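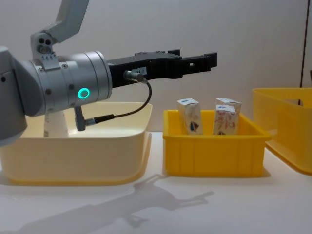

Which bin does a boxed item go in if there is already a tube of the same brand in another bin?

The bin for boxes. Sorting goes by packaging first and brand second, so a boxed cream and a tube of cleanser from one maker are kept apart.

Home | Files | Labels | Changes | License

# Rullgate Toiletries Sort

Rullgate is a set of 500 short tabletop sorting sessions using everyday bathroom goods and a few throwaway items. The items were bought at ordinary shops in Ziltumbridge and are listed in `items.csv`, 39 in all.

## Containers

Sessions use open plastic containers, set side by side on a white tabletop. Colors are recorded as `cream`, `orange_yellow` and `yellow`. The last two are easy to mix up when labeling, so check the shade against the chart in `docs/bins.md`.

## Item groups

- `tube`: squeeze tubes, mostly facial cleanser
- `box`: tall cardboard product boxes, kept closed
- `cup`: paper cups
- `other`: anything else, see the notes column

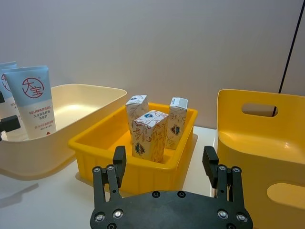
Text on packaging is entered in the language printed on it. Chinese product names are not translated in `items.csv`; a short English gloss is in the `gloss` column where we had one. Leave the field blank if the print is too small to read.

## Layout

Each session folder has a `start.json`, an `end.json` and a notes file. Position is given by container only. Leaning items count as inside if the base is inside.

## Known problems

- 7 sessions have no notes file.
- 5 items changed packaging partway through and have two rows each.
- The Plelness split still uses the old group names. Run `bakke_rename.py` before merging it.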